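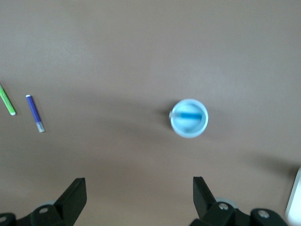

White cup on the table, from above.

Nirnell Drainage Liaison Group
Minutes of the January meeting

Present: Rafsan Kanagaratnam (Chair), Rezaul Wickramasinghe (Pumping and Electrical), Karthik Sarkar (Survey), Jamila Bepari (Minutes)
Apologies: Rezaul Miah (Fulia Civil Works)

The meeting opened at 10.15 am.

1. Minutes of the previous meeting

Agreed as a correct record with one amendment. Under item 4, "upstream of the sluice" should read "downstream of the sluice". KS noted that the drawing issued with those minutes was right and does not need to be reissued.

2. Matters arising

2.1 Access track to the lower outfall. The landowner has agreed to the revised line in writing. The gate will be rehung to open outwards. Closed.

2.2 Spare impeller. Delivered to the pump house and checked against the order. The shaft key was missing from the crate. RW has asked the supplier for it. Open.

2.3 Key safe code. Changed. The new code has been given to those on the call-out list only.

3. Culvert survey

KS presented the results for the main culvert between the pump house and the Murín road crossing. The surveyed length contains 39 pipe joints. Most have slight displacement that does not affect flow. Joints 12 and 14 let in ground water at the crown, and the mortar at joint 12 has gone for most of its upper half.

Silt was deepest on the inside of the bend. KS said the fall on that length is flatter than the original drawings show, and jetting would bring only short relief unless the catchpit above it is cleaned out at the same time. RK asked whether the levels had been checked against the old bench mark on the bridge. KS replied that they had been tied to it at both ends of the survey and closed within tolerance.

Agreed: joints 12 and 14 to be repaired by patch lining. The bend and the catchpit to be cleaned as one job, before the lining is put in.

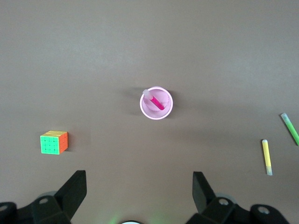

Pink cup with a pink marker in it,
and a 4x4 puzzle cube on the table.

4. Pump performance

RW reported on the duty and standby pumps. The duty pump has run for 2000 hours since its last overhaul, which is the interval at which the seals are to be changed. The standby pump has far fewer hours and started correctly at each monthly test.

The changeover relay was slow to act on one test. RW cleaned the contacts and the fault has not come back, but he would prefer to fit a new relay while the panel is isolated for the seal work. RK agreed, provided that the station is not left on one pump when heavy rain is forecast.

There was some discussion of the start level. KS asked if it could be lowered so that the ditch behind the lane drains sooner. RW said a lower setting would give shorter, more frequent runs and more wear on the starters. No change for the present. To be looked at again once the culvert has been cleaned.

5. Level recording

The Nukadix logger at the upper weir stopped sending readings on two nights. The readings themselves were kept in the unit and have been recovered by hand, so the record has no gap. Battery charge stood at 69 per cent when the unit was opened. RW suspects the aerial lead, which has chafed where it passes through the lid.

Agreed: replace the lead and fit a rubber grommet. If the fault persists, the unit is to go back to the maker.

6. Contractor's programme

In the absence of RM, RK read out his written note. Fulia can start cleaning once the track is firm enough for the tanker. The note gives no figure for disposal of the silt. RK will ask for one, with the test results for the samples already taken.

7. Any other business

KS asked that marked-up plans be scanned before they are filed, as the pencil on the older sheets is fading. Agreed.

RW noted that the debris screen rake has a cracked handle and should not be used. A new one is to be bought.

8. Actions

RW: obtain shaft key; order relay and seals; replace logger lead; buy screen rake.
KS: issue survey report with joint schedule; scan marked-up plans.
RK: write to RM on silt disposal and start of works.
JB: circulate minutes and the amended item 4.

The meeting closed at 11.50 am. The next meeting will be called when the contractor's price has been received.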